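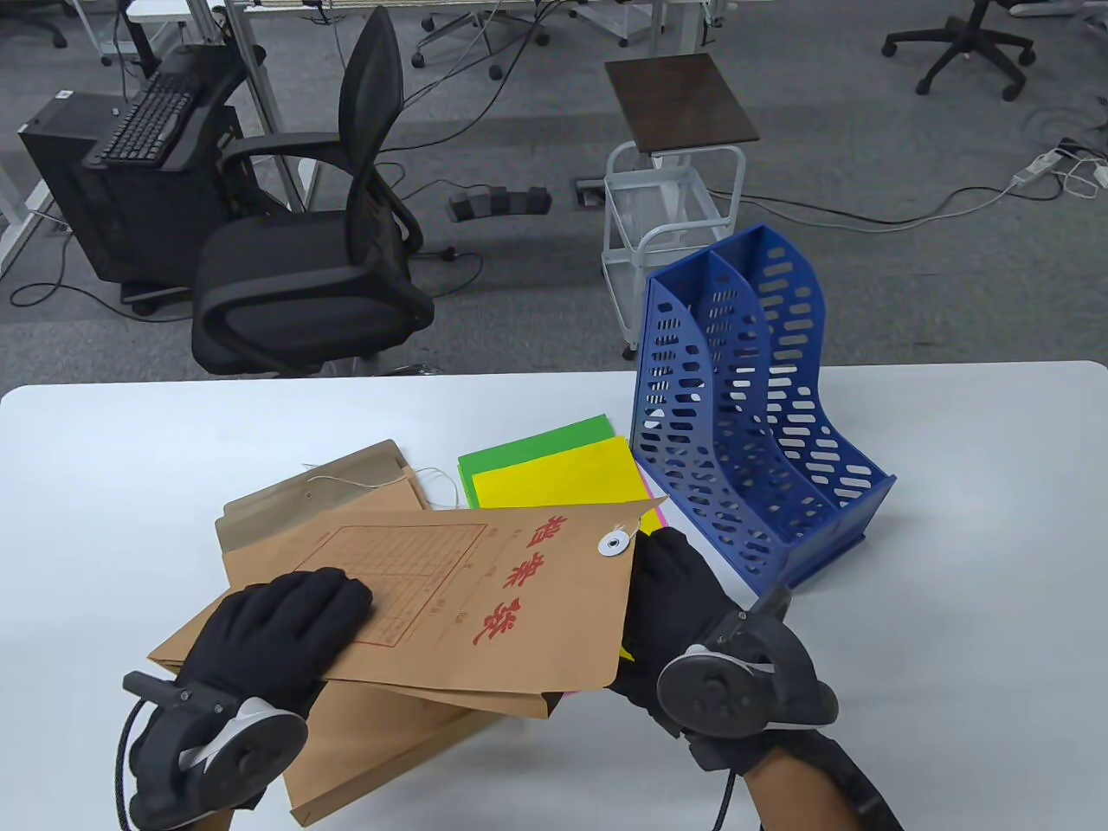 How should loose office papers be sorted before they go into string-tie folders? By record type first and by date second, with one type per folder and the oldest sheet at the back.

Paper Filing at the Plekatdale Office – Gallery

Posted 9/7/18 by the records desk

The Plekatdale office moved its paper records out of wall cabinets in July. The job covered 2614 sheets, sorted into 237 folders. The gallery shows the folder type and the desktop holder used at the sorting table. The notes cover the materials and the order of work.

Folders. Brown kraft, with a white string tie. The front is printed in red with the characters 档案袋, meaning "file bag" or "archive envelope," and a red-lined grid. We use the grid for the record type, the start date, the end date and the shelf code. Pencil is used until the folder has been checked, then black ink.

String tie. The string is wound around the button in a figure eight, 2 turns and no more. Extra turns pull on the flap and tear the paper around the button. A folder that will not close flat is split into two, and both parts get the same code with a letter added.

Stacking. Folders are squared up by hand on the table before they are moved. Press down on the top folder, line up the right edge, then lift. A stack for the shelf holds 14 folders. Taller stacks slide, and the lower folders pick up creases that stay in the paper.

Colored sheets. Green and yellow paper is kept within reach of the folders. In our system a green sheet goes in front of a finished group, and a yellow sheet marks a group with something missing. The missing item is written on the yellow sheet – one line, no abbreviations.

Desktop holder. Blue plastic, three slanted compartments, with oval slots in the walls. The left compartment takes folders waiting for a label, the middle takes folders waiting for a check, and the right takes folders ready for the shelf. The holder is emptied at the end of each day.

Shelf codes follow the Stosura list, second edition. Older folders marked with Okoth codes keep the old number in the bottom row of the grid until the Vanirell index has been updated.

Back to all galleries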